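Unit 7 handout: Working rules for hand-held gripper recording
Robots in Everyday Settings, second-year elective
Read before the Tuesday lab

1. Where the rules come from, and why you should be suspicious of them

Most of you will have been handed a list of "best practices" for collecting manipulation data by now. The one that gets passed around our building is the Wodex checklist, which runs to four pages and has the look of a standard. It has the numbering of a standard too. Ask what evidence sits behind any given line and you'll get a shrug. Somebody's group did it that way, the results were fine, and it got written down.

I have nothing against checklists. I use one. But a rule in this field can be any of several things: a safety rule, a rule that keeps recordings comparable, a rule that saves an argument between two lab partners, or a superstition. The Wodex list mixes them freely and gives them all the same font size. Your job this week is to sort them out, using garment handling as the test case.

2. Garment handling as a test case

Cloth is where tidy rules go to be embarrassed. A rigid block has a position and an orientation and you can write both down. A shirt has neither in any useful sense once it has been picked up and dropped. So when a checklist says "return the item to its start state before each take", ask what that could mean for a garment. I have read lab reports that claim the start state was restored 475 times. I don't believe them, and neither should you. What was restored was probably something like "spread out on the table, more or less flat". Say so in those words and I'll trust the rest of your report more. 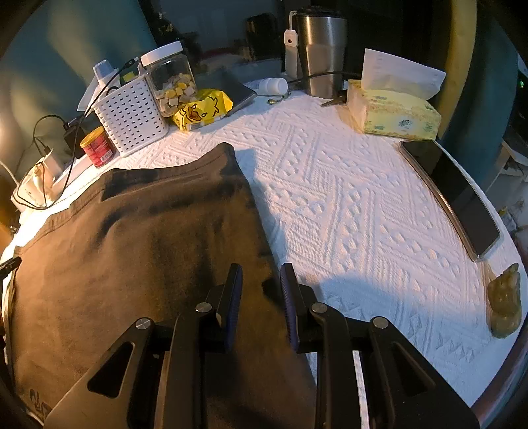

Fig. 1. Brown garment spread on the table, gripper open.

Look at what a rule about start state would have to cover in Fig. 1. The stitched edge dips into a fold. There are wrinkles across the upper part. Is that within tolerance? The Wodex list gives no tolerance. The Hordiienko notes, which some of you have from the other section, say "remove visible wrinkles", and that would keep you busy until November.

A better rule, in my opinion, is to write down which differences you care about and leave the rest alone. If the task is to lift by a corner, record whether the corner is reachable and whether it's folded under. Wrinkles in the middle of the cloth can stay unless you have a reason to think they matter.

3. The clear-table rule

Line 6 of the checklist: "The work surface shall be free of all objects not involved in the task."

I'd like you to argue both sides of this one in your write-up. The usual case for it is that clutter distracts the model and gets in the way of the operator. The second half is fair. A bottle that gets knocked over in the middle of a take is a spoiled take, and if it's an open drink near a power strip it's a good deal worse than that.

The first half is shakier. People's tables have tissues, jars, tumblers and phones on them. A policy trained only on bare tables may work nicely on bare tables, and then you've built something for a home that doesn't exist. I have asked for a proper comparison from people who quote line 6 at me and have yet to be shown one that changed only the clutter.

What I'd accept as a working rule:

Keep the part of the table where the grippers move free of anything that can spill, roll or snag.
Leave the background alone, and don't rearrange it halfway through a session unless that's part of your plan.
If you do move something, log it. One line is enough.
Cords stay out of the reach of the jaws. I don't care what this does to your background.

The last one is a safety rule and isn't up for debate.

4. Two grippers, one garment

Once two grippers are on the same piece of cloth the rules change character. Pinching a corner each and lifting sounds simple, and the written procedure (step 1, close left; step 2, close right; step 3, lift) makes it sound simpler still. In practice the first grip shifts the cloth, and the second corner is no longer where you planned to take it.

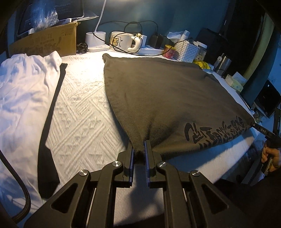
The Zimano guide gets round this by telling operators to close both jaws "at the same moment". Try it. You'll find that the same moment is a matter of opinion, and that watching the second corner means taking your eyes off the first. I'd sooner have the order stated and kept the same throughout a batch. Which hand goes first matters much less than whether your partner's batch uses the same one without telling you.

Some points for the lab:

Take hold of a corner with enough cloth between the pads that it won't pull out, but don't gather half a sleeve. If in doubt, let go and start again.

Keep tension low. Seams stretch, and a garment you've used for 85 takes may not behave like it did on the first. Note when you swap it for another.

Keep your fingers on the handle and away from the linkages. The pivots will pinch.

Don't re-grip quietly. If a corner slips and you take it again, that's a re-grip, and it goes in the log as one.

5. How many takes is enough?

You will see 1,000 quoted as the number of demonstrations for a single garment task. You will also see 400. Both are given in the same confident tone, and as far as I can tell both were picked for being round. The honest answer depends on how much the garments differ, how steady your operators are and what you'll count as a success. Decide the last of these before you start. Deciding it afterwards is the oldest trick there is, and I've caught good students doing it without noticing.

For this course, each pair hands in about 40 minutes of recording, including the failures. Do not delete failures. The checklist says to "discard unsuccessful takes" (line 14), and of everything in it this is the line I'd most like to see gone. A folder with only successes tells me nothing about how hard the task was, and it hides the operator who drops every third corner.

Failed takes get the same file naming as the rest, with the outcome noted in the log. If you want to leave them out of training later, that's a choice you can make and defend then.

6. What to hand in

Your log, typed, including moved objects and re-grips.

The Wodex checklist marked up: beside each line write safety, comparison, convenience or no idea. I expect a fair number of "no idea", and you won't lose marks for them. You will lose marks for inventing a reason.

One rule of your own that you would add, with a short note on how somebody could test whether it helps. "It seems sensible" won't do. Last year's best answer came from a pair working on the Clumness shelf task who proposed a rule, tested it, found it made no difference and reported that.

Hand everything in through the course page before the next lab. Pairs who need a second session on the grippers should sign up on the sheet by the door, and leave the batteries on charge when they're done.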